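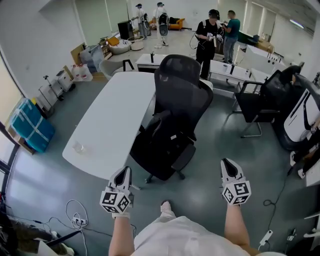 Figure 6. Hand-held grippers raised in front of the operator, marker cubes at the base, glass on the near desk.

4. Recording a demonstration by hand

This section covers recording a task with the Jollico hand-held grippers. For remote control of the arm from a second station, go to section 5. Calibrate both grippers (section 3) before you start.

4.1 Before you record

1. Choose one task and write it down in a single line, for example "pick up the glass and set it on the second desk". Use the same wording for every recording in the set.

2. Clear the walking path between the start point and the work surface. Move cables, power strips and adapters to the side.

CAUTION: Trailing cables are a trip hazard. Your view of the floor is limited while you are holding both grippers.

3. Wipe the printed faces of the marker cubes with a dry cloth. Do not use solvent. If a face is scratched or peeling, replace the whole cube (part 2598).

4. Put on the head camera and tighten the strap until it no longer shifts when you nod.

5. Pick up the grippers, left hand first. The status light on the head camera turns green when both cubes are found.

Note: Strong daylight can wash out the markers. If the light flickers between green and amber, lower the blinds or turn so the window is behind you.

4.2 Recording

1. Hold both grippers up in front of you, openings facing upward, and stay still until you hear one beep. This is the start pose.

2. Carry out the task at about half your normal speed. Close the gripper fully on the object before lifting.

3. Keep the marker cubes in view of the head camera. Sleeves are the usual cause of lost tracking, so roll them up or wear something close-fitting.

4. Release the object, move clear of it and return to the start pose. Two beeps mean the recording has been saved.

5. Put the object back, shifting its position slightly, and repeat.

CAUTION: Do not lift anything heavier than 800 g with one gripper. The finger pads can slip without warning.

Other people may stay in the room while you record. Ask them to keep out of the work area and not to hand you objects. If more than one operator is recording, set each pair of grippers to its own channel in the Nenau software.

4.3 Checking the set

1. Open the session in Nenau and select Review.

2. Delete any recording marked with error 108 (marker lost). These can't be repaired.

3. Play back a few of the remaining recordings and look for jumps in the gripper path. A jump usually means a cube was covered by an arm or by the edge of a desk.

4. Select Send to Robot. Run the first playback at the lowest speed with one hand on the stop button.

Note: A session holds up to 2000 recordings. Start a new session if you change the task wording, the objects or the room layout.

Replacement cubes and finger pads can be ordered from Ganholm using the form in Appendix B.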